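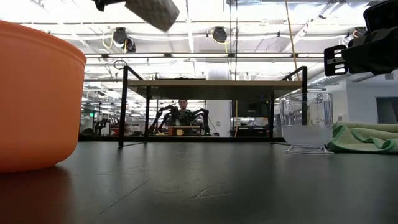

Green Office Team, Karkham Campus

The crockery cupboard is staying, and it's getting bigger

Good news from the ground floor! The borrow-a-bowl cupboard outside the Treltach kitchen, which was only ever meant to be a trial until the end of June, has been given the nod to carry on. I got the email while I was standing in the lunch queue and I may have let out a small squeak, so apologies to whoever was in front of me.

If you've somehow missed it, the cupboard is the tall cream one beside the water fountain. It's full of mugs, bowls, plates and a slightly odd range of cutlery, and anyone on campus can take what they need, use it, and bring it back to the grey tubs by any of the kitchens. You don't sign anything out and there's no deposit. We did talk about a deposit for a long time (a very long time, ask Buppha) and in the end went with trusting people, mostly so we wouldn't have to look after a tin of coins.

The bit that got us over the line was the order sheet from Khamphan, who run the cafe. Over the trial they went through 2,774 fewer takeaway cups than in the same stretch last year. I'd been hoping for a drop, but I had a much smaller number in my head, and so did they. Kittipong Rattanakul, who manages the cafe, checked it twice and then sent it to me with a row of question marks. Some of that will be people bringing their own cup from home, and that's fine by us too. Takeaway soup containers went down as well, by 588, with most of that coming in the colder weeks when the pumpkin soup was on.

We started out with a couple of boxes of donated bits and a load of plain white bowls bought secondhand when the Levent function centre was clearing its storeroom. The rest has come from all of you. I put out a call for spare mugs and I don't think I understood how many spare mugs there are in the world. There's a set with koalas on them, several from conferences that were held before I'd finished school, and a huge soup cup with a chip in the handle that somebody loves enough to have written to me about when it went missing. (It was on level two. It's back.)

Not all of it has gone smoothly. The teaspoons vanish, as teaspoons do. For the first few weeks the tubs filled up faster than they were being emptied, and there was a sticky afternoon when all the bowls were dirty and a big group had just come down for lunch. Waldemar Mazurek from building services sorted that one out by shifting the dishwasher run to 1.30 pm, and he's since added another at the end of the day. We also had a few grumbles about the smell near the level one tub, which were fair. It has a lid now, and please do scrape your plate before you put it in.

I asked people for comments before the decision was made and got a nice fat pile of them. Most were kind. Kulap Nilsuwan in student records wrote that she now sits down to drink her tea, where before she'd carry a paper cup back to her desk and forget about it until it was cold. A few of you would like bigger plates. One person wants the koala mugs kept apart from the others and I'm afraid I can't promise that.

I should also say thank you to Zulkifli Khoo, who built the extra shelves in his lunch breaks and then came back to rebuild the bottom one after we overloaded it with dinner plates. Sorry, Zul. They're on the top shelf now... no, I'm kidding, they've got their own crate.

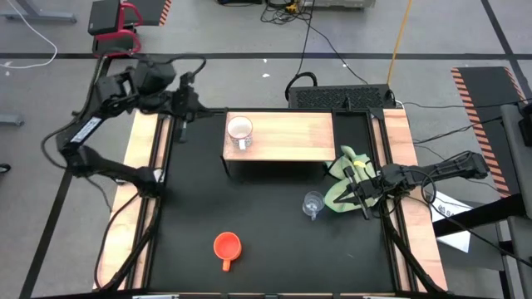 What happens next

The money side is pretty modest. We've been given enough to buy roughly 30 more bowls, a second drying rack and a proper supply of forks. Buppha Phetsri is doing the ordering and she'd like to stick with secondhand where she can, so if you know of a cafe or a hall that's closing up or clearing out, drop her a line before you tell anyone else!

A second cupboard is going in on level three, near the stairs. That's been the most common request by a long way, and I get it - it's a trek down to Treltach and back if you've only got a short break. It'll be mugs and small plates to begin with, and bowls once the new ones arrive. The tubs on that floor will be emptied on the same run as the others.

Khamphan are also keeping the discount for anyone who fronts up at the counter with a real cup, whether it's yours or one of ours. You don't need to mention it, they'll just take it off.

A few small favours while we get set up. Please hold off on bringing in any more mugs for now, because the cupboard doors only just shut. We would love soup spoons, though, and lidded containers if the lid still fits. If something's cracked, leave it on the bench by the sink with a sticky note and one of us will deal with it. And have a look in your desk drawers, would you? I found 3 of our forks in mine.

Anyone who'd like to help out with the level three cupboard can come by the Treltach kitchen at 10 am on setup day. I'll put a note on the cupboard door once we've settled on a date, and there'll be banana bread.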